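Killenov Counter Stool, Set of 2: My Review After One Winter

When we moved into the house in Skoltilside, the kitchen had a long counter and no place to sit at it. My husband wanted to buy the first stools he saw. I am a slow buyer, and I read very many pages before I chose the Killenov with the low back, in the gray fabric. We ordered in November and the stools have been in daily use from then until now, so I think I can say something fair about them.

The price was $312 for the set. The shop also had the Jadier, which costs less but has no back at all, and the Barbier, which has real leather and is too expensive for a house with children who eat soup.

Assembly

The stools come in one box, which is heavy. Ask somebody to help you carry it. In each bag there are six bolts, a hex key and washers. The instructions have drawings only, and in drawing number two the footrest is shown from the back side, so I put the first one on upside down and had to take it off again. The second stool went much faster. My advice is to leave all the bolts a little bit loose until the seat is on, and then tighten them with the stool standing on a flat floor.
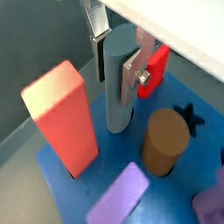
The hex key in the bag is soft metal and its corners became round before I finished. I used my own for the last bolts. For this price I expected a better one.

Sitting on it

The seat is firm. In the first week I found it too firm, and my sister-in-law Nathalie Campbell, who came for dinner, asked for a normal chair after the main course. Now it has become softer in the middle and I can sit through a long breakfast with the newspaper. The back is low and supports only the lower part of your back. I like this, because the stool goes completely under the counter and does not stand in the way. If you want to lean your shoulders, you should look for a different model.

The footrest is at a good height for me. My husband is tall and he puts his feet on the floor, so he has no opinion. Our younger child cannot reach the footrest yet and kicks the counter.

Please measure before you order! The shop sells a counter height and a bar height, and on the order page the names are almost the same. Aaliyah Tremblay, our neighbor, received the bar height by mistake and her knees touched the underside of the counter. The shop exchanged them, but she paid for the return shipping herself. 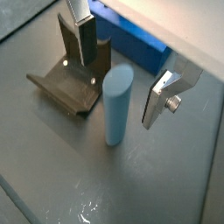 Page last changed: July 7, 2025

Fabric and cleaning

The gray fabric hides crumbs very well and water stains not so well. I clean it with a damp cloth and a drop of dish soap, then I go over the whole seat, not only the spot, or a ring stays. Tomato sauce came out on the same evening. A ballpoint pen line did not come out and I have stopped trying.

The legs are black painted steel. On one stool the paint is scratched where the shoes rub on the footrest. The felt pads under the legs were glued on badly, and two of them fell off before spring. I bought thicker ones at the hardware store and they hold.

Stability

The stool does not swivel, and for me this was a reason to buy it. It stands quietly on our tile floor. On the old wooden floor in the hall it rocks a little, but there everything rocks. The weight limit in the booklet is 200 pounds, and I wish the shop would write this on the order page, where I could not find it. Larger guests may feel more comfortable in another seat.

In spring I tightened all the bolts one more time. Three had become loose, the others were fine.

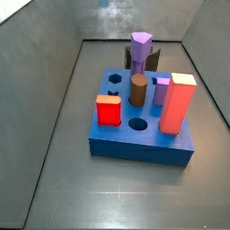
Blue block in the gray bin

Would I buy it again?

Yes, for the same kitchen I would. The things I would change are small: a better hex key, better felt pads, and a clearer drawing for the footrest. I looked at the Jadier again last month at a friend's house, and after a short time I missed the back. The Barbier I have only tried in the shop, so I cannot compare how it gets older.

I give the Killenov four stars of five. If the price goes down in the fall sale, I will order one more for the end of the counter.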